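Does Sorting Your Junk Drawer Save Time? A Check on the Kovmont Claim

Azra Matić and Jacobus Joubert
Course project report, November 2020

Why we picked this

Every home organizing guide we read says the same thing: put small household stuff into colored bins and you will find it faster. The Kovmont guide goes further and says a sorted home "gives you back your mornings." It doesn't say how anyone measured that. We wanted to see if there was anything behind it, and we went in doubting it.

What we did

Henryk Szczepańska let us use his family's hall closet. Its contents came to 500 small items, mostly cords, batteries, tape, keys and pens. For the first half of the project everything stayed mixed in one large box. For the second half it was sorted by type. Each time a person in the house went looking for something, they wrote down the start and stop time on a sheet taped to the door.

Cords were the worst group to sort. Is a phone charger a "cord" or a "phone thing"? We argued over this for most of an afternoon and the guide was no help.

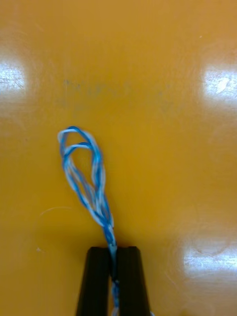
Figure 1. Blue-and-white twisted cable against a yellow-orange surface.

In the end we put anything with a wire under cords, which Henryk's mother disagreed with and kept undoing.

What we found

Searches did get shorter after sorting. The middle value dropped by 8 seconds. That sounds good until you look at who was searching. Henryk did most of the sorting, so of course he knew where things were. For his sister, who had no part in it, we saw no clear change at all. Our guess is that handling every item once is what helps, and the bins get the credit.

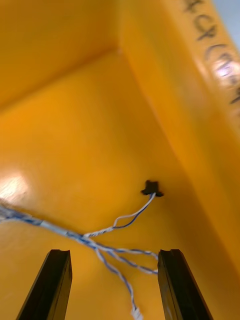
We also looked at color, as the guide claims bright bins are easier to remember. We asked 2 people in the house to name what was kept in which bin a week later. Both got the batteries right and mixed up nearly everything else. We wouldn't build a theory on two people, but the guide builds one on none.

Problems

The sheet on the door depended on people being honest and awake. Several stop times are earlier than the start times, and we threw those out. Our advisor, Halvard Bakke, pointed out that we should have sorted first in one house and last in another. He is right, and we ran out of weeks.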